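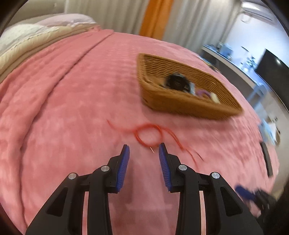
3. Moving the timetable app to a rented server

Clyde Boateng and I had 2 aims: get the Huswood bus timetable app off the old desktop in the Cudstead computer room, and pass the module. Work on the first began in November.

We packed the app into a container and put it on the smallest server our host would rent us. It ran beautifully until we let people use it. With 200 simulated users the average reply took 811 milliseconds, a pace in keeping with the buses themselves.

Wanda Kapoor suggested we stop asking the database for the same timetable on every click. We had been saving this idea for "further work". With a cache in place the average fell to 169 milliseconds, and Clyde removed the loading animation he had spent a fortnight on.

We use cookies to improve your visit. Accept all | Manage settings

Costs are covered in section 4, along with the week we left the test server running.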